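Chraibi Tableware Listings

README and data card

Chraibi is a set of short English-language sale listings for secondhand plates, bowls, cups and serving pieces, with each listing broken out into fields. It was put together to study how sellers describe size, wear and pattern when they have no catalog to work from. The release contains text only.

Maintainer: Ruby-Lee Paewai
Annotation lead: Divina Magbanua
Current release: December
Format: UTF-8, tab-separated
Language: English, United States spelling where normalized
Records: 3640
Distinct item terms: 856
Columns in the main table: 21

Contents of the release

listings.tsv holds one record per listing. This is the main table.
terms.tsv holds the item vocabulary, one term per row, with a preferred form and any variants.
wear.tsv holds the wear labels and their definitions.
splits.tsv maps each listing ID to train, dev or test.
changes.txt is the change log, newest entry first.

All tables have a header row. Fields are never quoted. Tabs and line breaks inside the original text were replaced with a single space before export, so a plain split on the tab character is safe. Empty fields are empty strings; the words "none" and "null" appear only where a seller typed them.

Source

Listings came from the Stollano resale board, which closed to new posts before this project started. The operators supplied an export of the kitchen and dining section. Posts with a contact address or phone number in the body were kept, but the address or number was replaced with the token CONTACT. Seller names were dropped at export and were never available to the annotators.

Bulk posts were split where the seller gave a separate price for each piece. Where one price covered a mixed lot, the post was kept as a single record and the lot field set to 1. Lots are harder to label than single items and can be filtered out if they are in the way.

Main table, selected columns

id: stable identifier, string. Leading zeros matter.
body: the listing text after cleanup.
term_raw: the seller's word for the item, copied exactly.
term: the preferred form from terms.tsv.
lot: 1 for a mixed lot, 0 otherwise.
diam_raw: the seller's diameter phrase, copied exactly.
diam_in: diameter in inches, decimal, empty if it could not be read from the text.
diam_basis: stated, ruler, compared or missing. See the notes on size.
shape: round, oval, square, other or unknown.
material_raw: the seller's material phrase, copied exactly.
material: one of the material codes, or unknown.
wear: one or more labels from wear.tsv, separated by semicolons.
pattern_note: free text, written by the annotator.
price: asking price in dollars.
annot: annotator code.
second: 1 if the record was labeled twice.

The remaining columns are housekeeping values from the export and can be ignored for most uses. Their order is fixed and will not change within this major version.

Notes on size

Size is the least reliable part of these listings. Sellers measure across the rim, across the well, or from the outer edge of one handle to the other, and they seldom say which. The diam_basis column records how the figure was given.

"Stated" means the listing has a number and a unit and nothing more. "Ruler" means the seller says they measured the piece. "Compared" means size is given by reference to another object or another plate, as in "a bit smaller than a regular dinner plate." No number was assigned to compared records. An early draft did assign them one and the two annotators disagreed so often that the column was cleared.

Plate terms overlap. The same piece may be sold as a side plate, bread plate, dessert plate, salad plate or saucer, and sellers switch terms inside one listing. The term column follows the first noun phrase in the body that names the item. It does not try to settle what the piece is. If a listing opens with "saucer" and later says "would do for toast," the term is saucer.
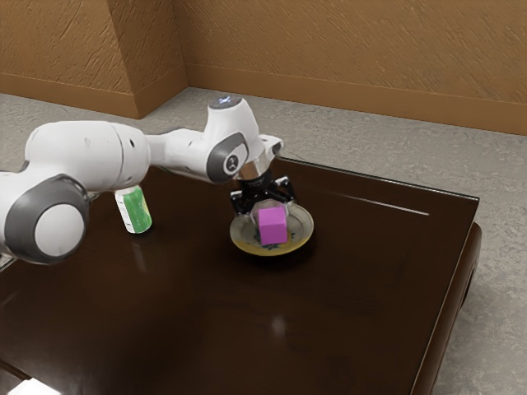

Small round plate on a dark brown table. Rendered.

A saucer normally has a recessed ring to hold the foot of a cup. Sellers mention the ring in only a small share of listings, so its absence from the text should not be taken as evidence. The same goes for a foot ring on the underside. Users who need a clean division between saucers and small plates will not get it from this data.

Oval pieces carry the longer measurement in diam_in. The shorter one, if given, stays in diam_raw. Depth was not extracted. For bowls this is a real gap, and a depth column is the most common request so far.

Materials

The material codes are earthenware, stoneware, porcelain, bone china, glass, metal, wood, plastic and unknown. "China" on its own is coded unknown, as sellers use it for almost any glazed white piece. "Ceramic" is also coded unknown. "Fine china" was argued over and ended up as unknown too. The raw phrase is always preserved, and anyone who prefers to read "china" as porcelain can recode in one pass.

Brutex is treated as a product name and not as a material. Sellers use it for several kinds of hard-wearing tableware and the listings do not agree on what it is made of. Records that mention Brutex with no other material word are coded unknown.

Wear labels

chip: material missing from an edge or surface.
crack: a line the seller says goes through the body of the piece.
hairline: a line the seller says is fine or hard to see.
crazing: a network of fine lines in the glaze.
utensil: marks from knives, forks or spoons.
fade: loss of color in the decoration.
gilt: loss of metallic trim.
stain: discoloration that the seller says does not wash out.
none_stated: no wear mentioned.
claimed_mint: the seller says the piece is perfect, unused or like new.

The last two are kept separate on purpose. A listing that says nothing about condition is a different kind of evidence from one that says the condition is perfect. Merging them will shift any price model noticeably.

Crack and hairline can both apply. Crazing described by the seller as "tiny cracks all over" is labeled crazing only.

Annotation

Two annotators labeled the data over several passes. Divina Magbanua wrote the guide and labeled the overlap set with the second annotator. Disagreements in the overlap set were discussed and the agreed label was stored; the original labels are not in this release. They may be added later if a compact format can be settled on.

The guide limited a sitting to 30 listings. After that the annotator was asked to stop or switch to checking terms.tsv. Annotators worked from text alone and were asked not to look pieces up. A few pattern_note entries from the first pass show that this rule was not always kept - they name a pattern the seller never mentions. These notes were left in place and are flagged in changes.txt.

Splits

Splits were made by seller, using a hash computed by the operators before export. No seller appears in more than one split. Item terms do repeat across splits, and a few rare terms occur only in test.

Known problems

Prices are asking prices. There is no record of whether anything sold.

Some listings were reposted with a lower price and small wording changes. Exact duplicates were removed. Near duplicates were not.

Capital letters in body were left alone, including listings written entirely in capitals. Spelling was left alone as well. "Sauser," "platter" for a flat dinner plate, and "boul" are all present.

The shape column leans heavily toward round. Where the seller gave a diameter and no shape word, round was assigned. This was a convenience and should have had its own code.

Reading the data

Any tab-aware reader will do. Set the id column to string on import or the leading zeros will be lost and the join to splits.tsv will fail without an error. Spreadsheet programs may also turn diameter phrases such as "6-1/2" into dates. Import diam_raw as text.

Related material

The Cakdale glassware set uses the same wear labels with two additions for clouding and lost stems. Its term list is separate, but the columns line up and the two main tables can be stacked after dropping diam_basis, which Cakdale does not have.

Corrections

Send corrections to Ruby-Lee Paewai with the record ID, the column and the proposed value. Please send one file per batch. Changes to wear labels need a quote from the body text. Changes to terms.tsv are held for the next minor version so that the term count stays fixed within a release.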